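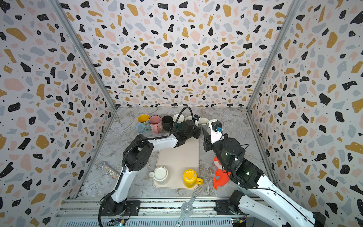 Womit entfernt man Teerränder aus Keramikbechern?
Mit Natron und einem feuchten Tuch, bei alten Rändern mit Zitronensäure.

Natron mit wenig Wasser zur Paste rühren, auftragen, 7 Minuten stehen lassen.

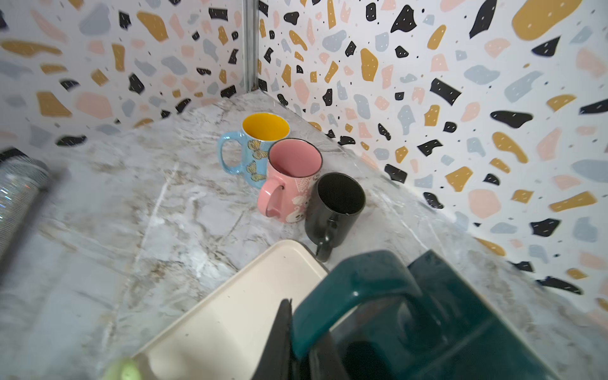 Danach kreisend abreiben und klar nachspülen. Keine Stahlwolle verwenden.

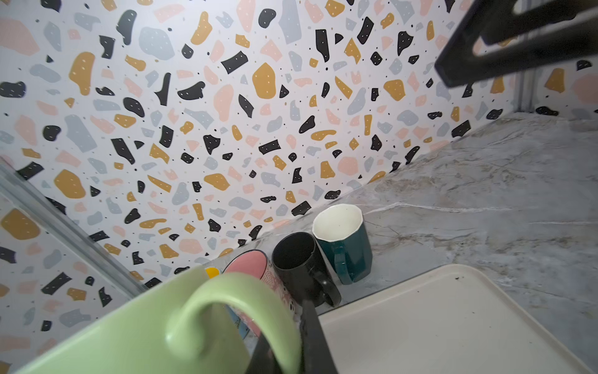
Vier Becher an der Rückwand

Zitronensäure nur kalt ansetzen. Goldränder aussparen. 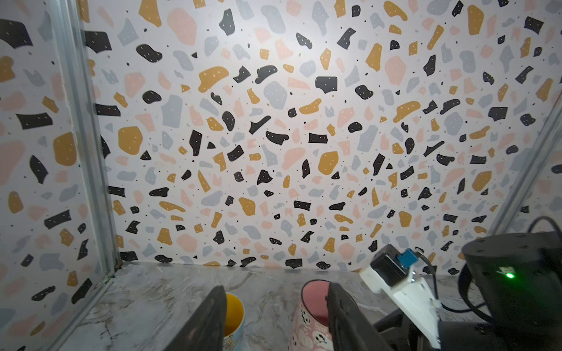
Natron und Säure nicht mischen.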